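Gato two-finger gripper – bench kit

I've been putting the Gato through its paces next to the Vanhove we've used since last November, and it's now the one I reach for first. So I'm listing it, and I'll tell you what I like and what bugs me before you spend any money on it.

The fingers are the big thing. They're matte black, long and pretty angular, and they don't throw glare back into a wrist camera the way shiny metal ones do. I run the camera low and close, looking out between the fingers, so I care about that more than most people will. If your camera sits up on a mast you may never notice.

Grip force is fine for bins, boxes and small parts. I ran 400 pick cycles on each gripper with the same arm and the same controller settings. The Gato dropped 16 and the Vanhove dropped 52, nearly all of those on thin-lipped bins. Áine Mac Giolla ran the same test at the Skesness shop and liked the Vanhove better for soft bags, and I'd go with her on that – the Gato pinches too hard at low settings and I haven't found a way around it yet.

Now the controller. The kit ships with the Welholm box, and setup took me most of an afternoon (the manual skips the part where you set the finger travel limits, so do that before you power the arm!). Once it's in, it stays in. I did swap out the cable that comes with it, which is stiff and wants to snag at the elbow joint.

Kit weight is 880 grams with the camera bracket on. Check your arm's payload and leave yourself some room.

What you get: gripper, one pair of fingers, Welholm controller, camera bracket, cable, bolts. No camera.

I work with ours right out on the shop floor, with other arms and people at their benches 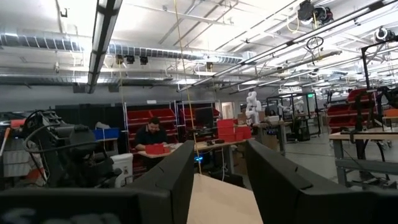 and I'd say do your own testing somewhere just as busy if you can. Overhead light strips, clutter in the background, all of it changes what the wrist camera has to deal with, and a tidy demo corner won't show you that.

Last updated: July 30, 2026

Related items
Vanhove parallel gripper
Welholm controller, spare
Soft finger pads, pair
Flexible arm cable
Wrist camera bracket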